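Gadatberg Playing Set, second edition
By Siv Amundsen
June

Print this page | E-mail this page

The Gadatberg set is a playable copy of the board and pieces found in a boat grave at Gadatberg. It is made for museums, school collections and people who study early board games. The set comes with the board, 38 playing pieces, 2 long dice and a printed guide.

The grave held more pieces than any one game is likely to have needed. The excavators thought two sets had been mixed together, and the guide follows that reading. You can sort the pieces either way and try both. Only a corner of the original board survived, with part of a grid scratched on one face. The size of our grid is a reconstruction, 11 squares to a side. Buyers who prefer a smaller grid can use the back of the board, which is left plain and takes chalk.

Playing pieces are cast from molds taken from the finds, including the chips and wear. The king piece has the same small hole in the base as the original. What the hole was for is still argued over. The dice are copied from a pair in the Estthorpe collection, as the grave had none.

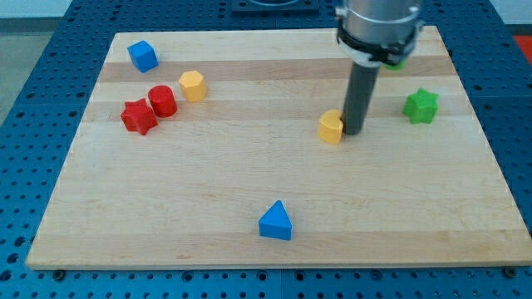

Glued hardwood board with colored wooden shape blocks.

The guide was written by Wikström and has been corrected for this edition. It gives three sets of rules. The first is pieced together from later written sources, and the other two are modern proposals that play well on this grid. None of them can be shown to be the game played at Gadatberg. The chapter on dice was rewritten after readers pointed out that the numbering on the long faces had been printed in the wrong order.

Item number: 286
Supplied in a lidded box with a cloth bag for the pieces. Replacement pieces and dice are sold singly. The guide can be ordered without the set.

Not suitable for children under three. Wipe the pieces with a dry cloth and keep them out of direct sun.

Orders and loan requests go to the Gestport office. Schools borrowing a set pay return postage only.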